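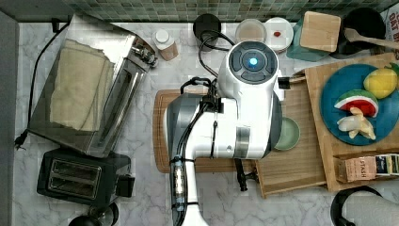
FOR IMMEDIATE RELEASE

Karerar Opens Small Kitchen Program for Renters and First-Time Homeowners

New service offers planning help, surface care lessons and a parts exchange for people who cook in limited space

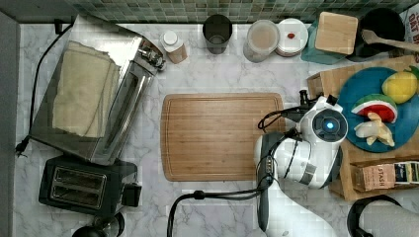 BUMARD, June 5, 2020

Karerar, a home services company based in Bumard, today announced the opening of its Small Kitchen Program, a new service for people who rent an apartment or have recently bought their first home and who want to make better use of the kitchen they already have. The program is open for registration from today, and the first online sessions will be held later in June.

The program has been prepared during the past winter and spring. It includes a planning consultation by video call, a series of short lessons on the care of counters, tile and floors, and an exchange service in which customers can pass on shelves, rails, hinges and other kitchen parts that they do not need anymore. The three parts can be ordered together or separately.

"Most of the people who write to us do not want a new kitchen," said the company in a statement. "They want to find the cutting board without moving four other things first. We have been selling kitchen renovations for many years, and we had to admit that for a large part of our customers a renovation was too much and too expensive. This program is our answer to them."

Why the company started with the counter

Before it wrote the first lesson, Karerar sent a questionnaire to its existing customers and to visitors of its web page. The company received 2,141 completed answers. The most frequent complaint was the lack of free counter space, and it was named by 67 percent of those who answered. Storage for pots and lids came second, and poor lighting over the work area came third.

When customers were asked what stands on their counter every day, the answers were very similar in large and small homes. Toasters, kettles, coffee makers and toaster ovens were mentioned again and again, together with dish racks, mail, chargers and bread. Many people wrote that they use one or two of these appliances every morning and the others only on the weekend, but all of them stay out because there is no good place to put them.

For this reason the planning consultation begins with the counter and only later continues to the cabinets. The customer keeps a simple diary for one week and writes down which objects were used and at what time of day. After this, the planner and the customer decide together what should stay within reach, what can go to a shelf and what can leave the kitchen. The company says that it does not sell storage furniture during the consultation, and the planner is not paid by commission.

The consultation takes 50 minutes. Each customer receives a written plan by e-mail within five working days, with a drawing to scale and a list of suggested changes. The changes are divided into those that cost nothing, those that can be done with hand tools, and those that need an electrician or a plumber. Renters also receive a letter which they can give to the landlord if a change requires permission.

Lessons on everyday materials

The second part of the program is a set of lessons written together with Ververidis, a family workshop that cuts and repairs stone surfaces and has supplied Karerar with countertops since the company was founded. There are twelve lessons. Each of them has a short text and a recorded demonstration, and each can be finished in less than half an hour.

The lessons on stone explain how to recognize marble and how to clean it without damage. Lemon juice, vinegar and many bathroom sprays leave dull marks on polished marble, and the workshop reports that such marks are the most common reason why customers call. The lesson shows how to wipe the surface with mild soap and warm water, how to dry it, and how to check with a few drops of water whether the sealer needs to be renewed. It also explains which marks can be treated at home and which should be left for a professional.

Other lessons are about mosaic tile and its grout, stainless steel, painted cabinet doors and wooden floors. The floor lesson gives special attention to the area in front of the sink, where water often stays unnoticed under a mat. Felt pads for chair legs, the right amount of water in the mop and the repair of small scratches with wax are also discussed.

"We wanted to write down the things that we repeat on the telephone every day," said Ververidis in a statement. "A marble counter can look good for a very long time, and the care is not difficult. But the customer should hear about it on the day of installation and not after the first lemon."

All texts are written in plain English, and the company has asked readers who learned English as a second language to test them. After this test, several lessons were shortened and the names of tools were added to a small glossary.

An exchange for parts that are still good

The third part is the exchange service, which will operate under the name Zenasero. It began as an internal shelf in the Karerar warehouse, where installers left drawer runners, handles and brackets removed from old kitchens. Over time, the shelf became a room. The company now wants to make these parts available to the public at low prices, and to accept parts from private households also.

At the start, the Zenasero catalog contains 116 types of parts. Every part is cleaned, measured and checked for cracks and missing screws before it is listed. Electrical parts, gas fittings and used water hoses are not accepted. Customers can search by measurement, which should help those who are looking for one hinge or one handle of a model that is not produced anymore.

Parts can be sent by mail or left in the collection box at the Bumard warehouse. Those who bring parts receive a credit that can be used in the exchange or toward a consultation. The credit does not expire. Items which are not sold after one year will be given to a metal or wood recycler.

Karerar expects that the exchange will save roughly 3,000 parts from disposal in its first year of operation. The company will publish the result on its web page, together with the number of parts that were refused and the reasons for refusal.

How the service works at present

Due to the current health situation, all consultations will be held by video or telephone until further notice. Customers who do not have a video connection can send measurements and photographs by mail, and a planner will call them back. A printed guide for measuring a kitchen is included in the welcome package - it needs only a tape measure, a pencil and masking tape.

The collection box at the warehouse can be used without contact. Parts that arrive there are stored for three days before they are handled. Pickup orders are placed on a marked table next to the loading door, and the customer receives a text message when the order is ready.

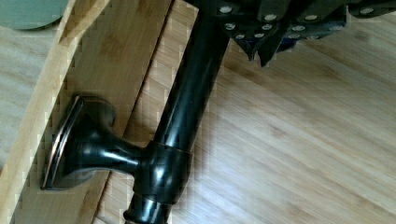 Prices and registration

The planning consultation costs $45 for renters and $60 for homeowners. The price includes the written plan and one follow-up call within three months. The full set of lessons costs $20, and the first two lessons - on measuring and on daily cleaning - are free for everybody. Using the exchange requires a free account. Prices of parts begin at 50 cents, and shipping is calculated by weight.

Students and persons who receive housing support pay half of the consultation price. Landlords and housing associations who want to offer the program to their tenants can ask for a group rate.

Registration is possible on the Karerar web page or by telephone during business hours. Places for the June sessions are limited, and customers who register after these places are taken will be offered a date in the following months. Orders made before the end of June will receive the printed version of the care lessons without additional cost.

About Karerar

Karerar plans, installs and repairs kitchens in Bumard and the surrounding towns. The company works mainly in apartments and small houses and keeps its own warehouse and installation team. In addition to full renovations, it offers single services such as the replacement of worktops, doors and sinks.

About Ververidis

Ververidis is a stone workshop in Bumard that produces, installs and restores counters, window sills and stair treads. It works with marble, granite and limestone and offers a repair service for surfaces made by other workshops.

Media contact

Karerar Press Office, Bumard
Interview requests, sample lessons and floor plans for print are available from the press office on weekdays. Please allow one working day for an answer.

###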